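Ticket 500 - Handheld rig: adhesives near the wearer's face
Site: Warkberg
Raised by: Nele Jacobs
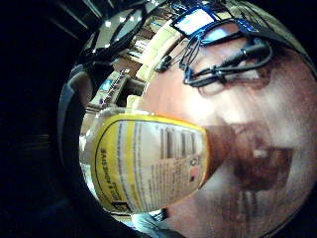

Rule 16 of the Gostcombe handling sheet says glues and solvents stay below chin height while anyone is wearing a headset. It also says labels get read on the bench. Both lines have been there longer than I have, and both seem to be regarded as décor.

Ye-rin Ji: Is this a fault or a telling-off?

Nele Jacobs: It's logged as a fault. The category menu doesn't offer the other one.

Seon-mi Nam: Checked the sheet. Rule 16 says "chin height" but rule 5 says "no closer than the wearer finds comfortable", which at Warkberg means touching. Could we have one rule?

I-seul Shim: Agree. Also cables. The sheet wants them clipped behind the head before pick-up starts, and we ran out of clips. Ordered 69 because that's how Indum packs them - don't ask.

Nele Jacobs: Proposed wording: "Bottles at arm's length, cap on, wearer's cables clipped back. If you can read the small print, it's too close." Rule 5 to be deleted.

Ga-eun Won: Fine by me, except I can't read the small print at any distance. Please put a number in.

Nele Jacobs: 500 mm, then. Matches the ticket, so we may even remember it.

Status: open until the revised sheet goes up in August. Reviewed Jul 11, 2023.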